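Support > Household Handling > Simulation > Closed tickets

Cutting board pickup fails on slatted board, all seeds
Opened by Yaroslav Hrynyshyn, January

Product: Kekedik planner, kitchen chores set
Simulator: Grovel
Status: Closed, partial fix

Problem

The chore is "pick up the board and stand it in the rack." With the plain board it passes most of the time. With the slatted board from the Clokberg model pack it fails on every seed I have tried, 35 so far. The fingers open, approach the board, close, and come up with nothing. In a few runs the board slides and the planner then loses it and times out.

Same gripper, same lighting, same start pose for the arm. The only change is the board model.

Steps to reproduce

1. Load the kitchen chores set with the slatted board.
2. Leave the grasp planner on default settings.
3. Run any seed to the first close command.
4. Check the contact log. It shows one finger touching or no contact at all.

Log

09:10 Turned on grasp candidate output. The planner proposes 110 candidates for the slatted board. On the plain board it proposes 84. The extra ones are all inside the carved area.

09:40 Looks like the planner is reading the raised wood between two grooves as a thin bar it can pinch. It can't. The grooves are shallow and there is solid wood under them.

10:25 Raised the minimum finger depth so those candidates get thrown out. Fewer bad grasps, but now some seeds return no grasp and the run stops before the arm moves.

11:15 Checked the collision mesh. It is a flat box with no carving, so the camera sees grooves the physics doesn't have. The fingers hit the box where the planner expects open space. That explains the sliding.

13:30 Swapped in a collision mesh built from the visual model at 3000 triangles. Sliding is gone. Run time went up but is still usable.

14:50 Limited candidates to the outer edges of the board. It now gets a two-finger grasp on most seeds. It still fails when the board starts at a steep angle to the gripper, where the approach brings one finger over the face before the other is past the edge.

Reply from support (Jasińska office)

The flat collision box is our mistake and the corrected mesh will be in the next model pack. Please keep the edge-only setting for now. The steep angle case is a known limit of the approach planner and is tracked under a separate ticket. A wrist rotation before the final approach helps, but it has to be set by hand for each chore.

You also asked whether this chore can go on the list for the real kitchen trial. We would leave it off. Plain boards lying square to the arm are fine. Anything carved, slatted or turned at an angle still needs a person to set it straight first, and at that point the person may as well put it in the rack.

Yaroslav, 16:05

Agreed, taking it off the trial list. Mugs and the dish towel stay on. I will rerun the board chore when the new pack is out. Render attached, default planner settings. OK to close.

Contact support | Terms | Back to top

Attachment 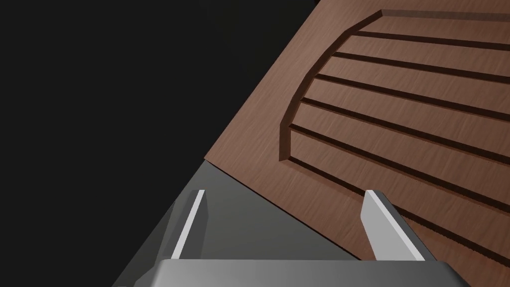
Slatted board at an angle, fingers open, simulator render.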